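FOR IMMEDIATE RELEASE

Bergeron Adds Breakfast Line to Gardale Bakery, Opens Wholesale Orders in August

GARDALE — Bergeron, the bakery and café supplier, will begin selling its all-butter croissant to cafés, hotels and small grocers in August. The croissant has been sold over the counter at the Gardale shop, where the morning batch goes out at 6:30 a.m.

The wholesale croissant is the same one sold in the shop. The dough is folded and rested overnight, then shaped by hand and baked until the ridges are well browned. Each piece weighs 100 grams before baking. Customers may order them baked and ready to serve, or frozen and ready to proof. Frozen cases hold 162 pieces and keep in a standard upright freezer.

Bergeron is offering the croissant together with a plain table setting from Zindness, which supplies plates and table mats to food service businesses. The setting consists of a round plate and a thick gray mat with a felt look. It is meant for counters and small tables where a full tablecloth would be too much. Cafés can order the pastry alone, the setting alone, or both on one invoice.
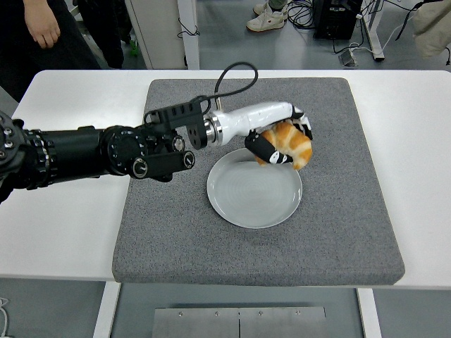
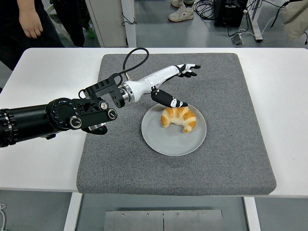 The croissant with a round plate and gray mat on a white table.

Yavuz Bozkurt welcomed the offer but said that the plate mattered less to him than the delivery time. A croissant that arrives after the first rush is a croissant he has to mark down, he said, and he would want it at the door before 7 a.m. He added that the frozen case suits his place better — he can bake a tray when the first one runs low — and that he would like to see a half case for slower months.

Bergeron said a half case is under review. Baked orders will leave Gardale at 5 a.m. and are limited at first to addresses on the two existing van routes. Frozen orders can go farther and will be carried by Paline, which already handles the company's bread and rolls.

The shop has taken on a second dough sheeter and added a cold room to make space for the new orders. With both in use, the bakery can make 1,090 croissants a day, up from 647. Counter sales in Gardale will continue with no change in hours.

Sample boxes of baked croissants are available to businesses at the Gardale shop on request. Price lists for the pastry and the table setting can be picked up at the counter or requested from the wholesale desk.

###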